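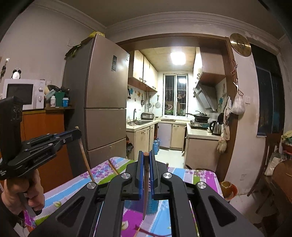 Posted by Hrefna Stougaard | Filed under: Shop Notes, Wood | 2 comments

Thin stock goes out of equilibrium faster than thick stock. I knew this from the tables and ignored it for years, and the result was a drawer of dowels that would not roll straight on a flat surface. In August I moved all of it out of the garage and started keeping records.

The garage is the worst place in the house for storage. It faces west, the door leaks along the bottom seal, and relative humidity inside follows the outdoor value with a short lag. A board two inches thick averages out those swings. A dowel does not. It has a lot of surface for its volume, and it is usually cut without much regard for grain direction. Where the grain runs out the side, the piece takes up water unevenly and bends.

The new location is an interior closet on the ground floor. I put a Brelix logger on the middle shelf and set it to take a reading at a fixed interval. When I pulled the file last night it held 3,661 readings. The closet curve is nearly flat apart from a bump on laundry mornings, when the dryer in the next room runs with its door open to the hall. I have since started shutting the door.

For moisture content I weigh samples. A pin meter is no use on anything this thin because the pins split it. The procedure is to cut an offcut from the same length, weigh it, dry it in the oven at a little over the boiling point of water until two consecutive weighings agree, and divide the weight lost by the dry weight. Note that the divisor is the dry weight. A sample that goes in at 109 grams and comes out at 100 is at nine percent. I bundle offcuts to get a decent starting weight, as my scale is not reliable at the low end.

Most of the stock came from Eneck as a mixed box of 200 pieces, sold as birch. Some of it is clearly something else. The heavier ones went into a separate tube, and I will not use them where the color has to match.

Storage is now vertical, in cardboard mailing tubes, packed snugly enough that the pieces hold each other straight. Flat would be better in theory, but it needs a full-length support and I do not have the shelf. The tubes are open at the top. I tried capping one and the contents took much longer to settle after the move.

Bent pieces can sometimes be recovered. Wipe with a damp cloth on the concave side, clamp to a straight bar with a slight overbend, and leave it for several days. Results have been mixed. If the grain runs out badly, the bend comes back and the piece is better used as a glue stirrer.

The next job is the Castaño chair, which needs new pegs in both back legs. The pegs will be oak, split along the grain and shaved down to size. I am leaving the blanks in the closet until their weight stops changing.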